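Student Robotics Club, Hjaltested: Gallery of the Laundry Project

Welcome to our gallery page. We are a club of 12 students and we meet in the evenings, after the normal lessons are finished. This year we chose a household task for our project: the handling of clothes. Our teacher, Decha Yensuk, proposed it to us because everybody knows how to do it by hand, and very few of us could explain it in words. The control program has the name Olus. It was written by the older students, and the younger ones prepared the tests and kept the notebook.

Our budget for the year was 600 euros. Most of it we spent on cables, on spare parts and on a very large number of second-hand clothes.
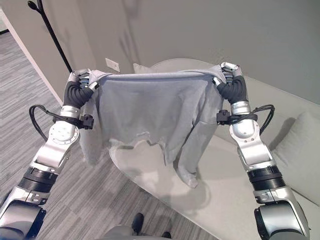
Both hands hold the grey top by its upper edge, above the sofa. One sleeve hangs lower than the rest.

Why did the club choose clothes and not boxes or bottles?
A box keeps its shape when you move it, so the program can know in advance where the corners are. A piece of clothing has a new shape after every touch, and we wanted to learn how to write a program for such a case.

In our notebook there are now 352 attempts, each with the type of clothing and a short remark. The remarks are written in different styles, and some of them are difficult to read, for which we ask your patience. Before the end of the school year we wish to reach 2000.

In June we will take part in the Kernitz student meeting, in the group for household tasks. Visitors are welcome at our stand from 10 in the morning. New members can write to the club at any time, and previous experience with programming is not necessary.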